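Danton rolling partition panel, white: review after one summer

We bought two of the Danton panels from Jirkico in August, to split a shared office into a desk side and a sitting side. Delivery was to the ground floor only. Each one came flat in a single carton, with the feet and casters in a separate box. Assembly needs a second person for the step where the posts go on. The instructions have drawings and no text, and the drawing for the feet is printed very small.

The price was 88 more per panel than the Zarbridge screen we looked at first. The Zarbridge is fabric and comes in more colors, but it has fixed feet, and we wanted something we could move for meetings. 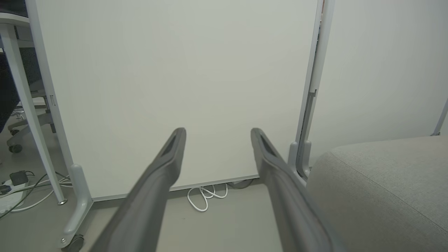 Stability is good for a panel this size. The feet are wide enough that a bump from a chair makes it rock a little and settle again. The casters are small, though. On our smooth floor they roll easily, but I wouldn't want to push the thing over thick carpet or a raised door sill. The panel also stops a short distance above the floor, so cables can lie underneath, as our white one does, and the power strip can stay on the floor by the desk. If you want something that hides the floor completely, this won't do it. You have to check where the cords are before you roll it anywhere.

The surface is plain and matte. It doesn't throw glare back at the desk, and fingerprints wipe off with a damp cloth. The maker doesn't sell it as a writing surface and I haven't tried a marker on it.
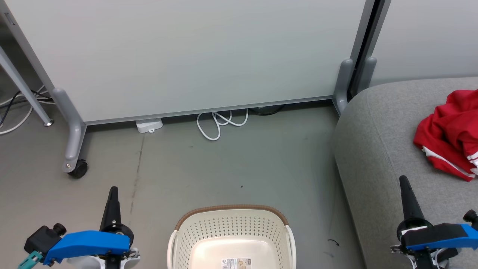
Two panels side by side don't lock together. Jirkico lists a connector made by Bednárik for 54, sold separately, and I think it should be in the carton at this price. Without it you get a narrow gap where the posts meet. We left ours that way.

Sound is the weak point. It blocks the view from a chair and does very little for phone calls. People on the sitting side can follow every word.

I'd buy them again for dividing a room by sight. For noise, look at something heavier. Returns are accepted if you keep the carton, so find somewhere to store it for a few weeks.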